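Dendness Student Robotics Project
Progress report to the Mazza Fund, second period
Prepared by Capucine Renaud, project lead

Work this period moved from the tabletop exercises to the simulated house. The class runs navigation and object-finding tasks in the kitchen and bathroom, using the Dromau planner as the common base.

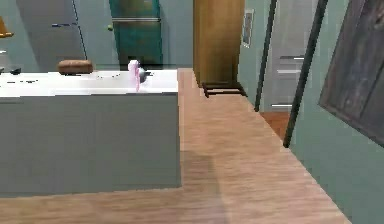
Page last modified: September, by I. Yammine

Students work in 2 teams. Issa Yammine's team handles route planning past the kitchen island and along the wood floor. Thin vertical obstacles remain the weak point – the planner often leaves too little clearance. A wider safety margin is now under test.

Zübeyde Yaman's team handles object search. Each run is limited to 300 seconds, and the object list for the bathroom has 9 entries. Small items on raised surfaces are the current focus.
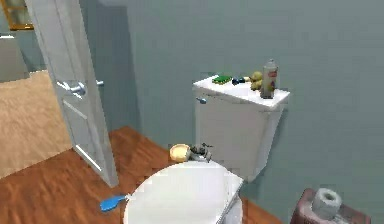

Labels for low-texture objects are still inconsistent between students, so Beverley Fothergill has written a short labeling guide. Older runs will be relabeled before they are scored.

Spending is within budget. One item is open: the Flummont license renewal, for which we request approval before the next period.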